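Home | Issues | Plant Notes | Materials | Subscribe

Drying regrind before molding: revised settings at Skidunell

The Skidunell site has changed its procedure for drying white ABS regrind ahead of the May production block. The earlier procedure used one dryer setting for virgin resin and regrind alike. Regrind stored in open gaylords picks up moisture faster than sealed virgin pellets, and splay marks were appearing near the gates on large housings.

Under the new procedure, regrind is dried separately and blended at the throat. Lots are limited to 400 pounds, and any lot left open for more than 30 minutes after drying goes back into the hopper. Moisture is checked with a loss-on-weight analyzer at the start of each lot and again at the midpoint. Readings go on the lot card, along with the dew point of the return air.

The Skomuscombe site ran the same procedure on its Ignacio line over 387 shots. Splay rejects fell enough that the regrind share was left unchanged. Short shots were not affected; these were traced to a worn check ring, which has been replaced. Desiccant beds at both sites are now on the same inspection interval.
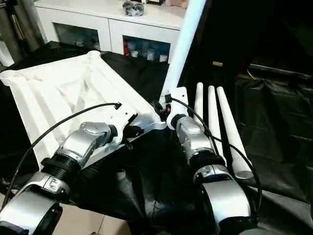 White plastic part with molded ribs and recessed channels, above black cloth.

Operators should note that fines must be screened out before drying. Fines melt early and can show up as dark specks in white parts. Screens for the Poketti granulator are stocked in the tool crib.

Related items
Reading a dew point meter
Check ring wear: inspection limits
Gaylord liners and storage
Purging between colors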